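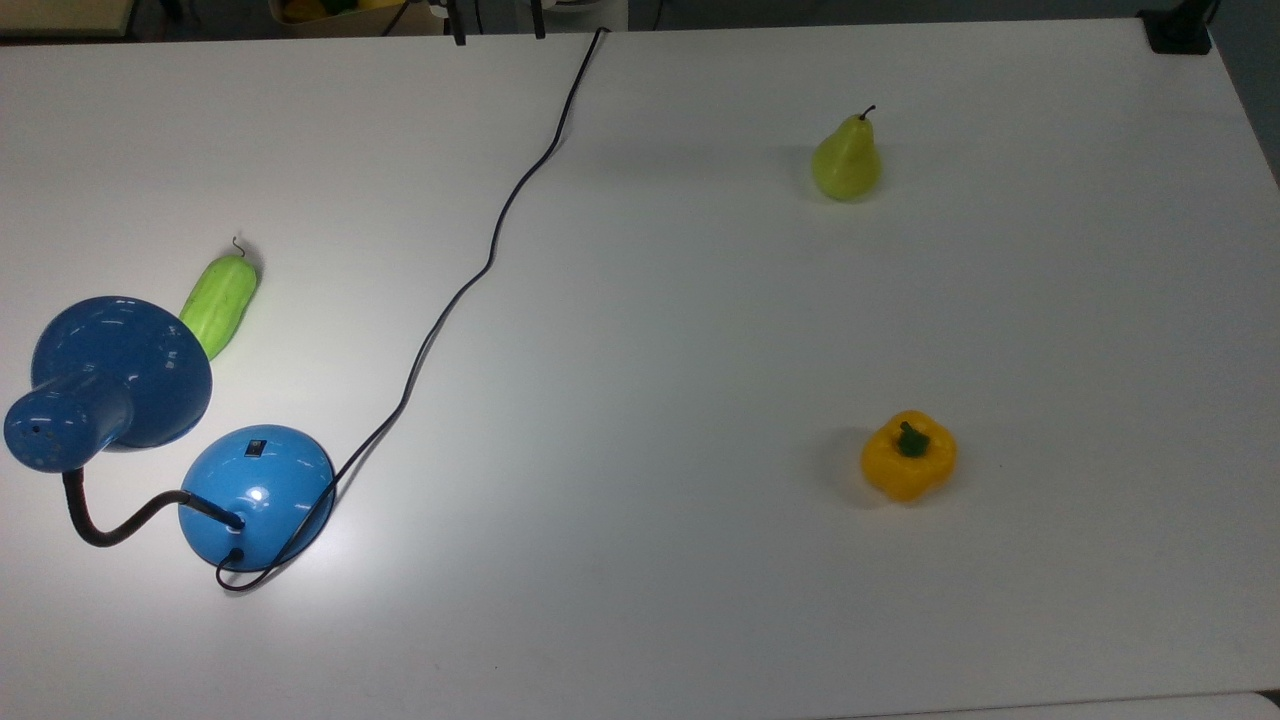
From: Orhun Dağdelen
To: hutby-demos list
Date: 8 Sep 2024
Subject: Re: [hutby-demos] Lamp on its side, keep or bin?

Hello all, and a special hello to those who joined us after the June workshop – lovely to see the list getting busier!

On Saturday Kandpal wrote:
> I've been through the latest batch from the Ciltora bench and we
> now have 547 demonstrations in the tabletop set. Before I freeze it:
> do we want starts where the desk lamp is lying down? The script says
> "lamp upright, produce anywhere". Also, are we still calling the
> cucumber a cucumber, or "toy vegetable"?
>
> K.

Thank you for going through all those, it's a dull job and you did it without a single grumble (that I heard, anyway).

My vote is to keep them, and gladly. When I wrote "lamp upright" in the script I was only thinking of the first task, switching the lamp on, and I'm afraid I never went back and changed it. For the standing-up task we need the lamp tipped over, and I'd like the shade to point a different way each time if people can manage it. The flex matters too. If it always runs off the far side of the table in the same line, the model will learn that line by heart and get in a muddle the first time somebody plugs in elsewhere. So please do let it wander a bit.

A cucumber is a cucumber, please, and the same goes for the pear and the yellow pepper. Cluvard's labelling tool is quite happy with plain names, and whoever types the instructions will say "put the pear next to the pepper" without thinking twice. We can always lump them together later, but splitting them up again would be miserable.

What I would throw out is anything where the person driving stops for more than three seconds in the middle of a reach. I found two of mine like that, both from when the kettle went, and I've taken them out already.

Could everyone do three more lamp starts before the freeze? Save them under "lamp_down" and leave a note if you moved the produce between takes.

Warm wishes to you all,
Orhun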